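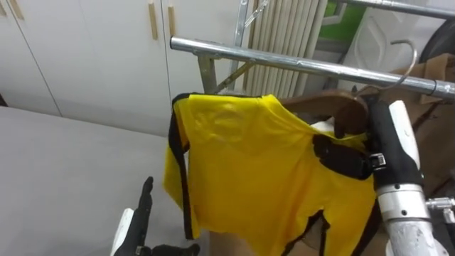 Since March I am collecting demonstrations for our learning system at Trellex, and this week the task is clothes. My colleague Jeferson Brandão wanted to begin with towels, but I asked for shirts. In the yellow shirt the black trim helps me a lot when I check the recordings, for I can follow how the fabric folds while the gripper holds the wooden hanger.

We save up to 30 episodes in one session. I throw away those where I hesitated too long, and yesterday it was seven. Jeferson says I am too strict. Maybe, but the policy learns also my hesitation, and I don't want this. Next week we change to jackets.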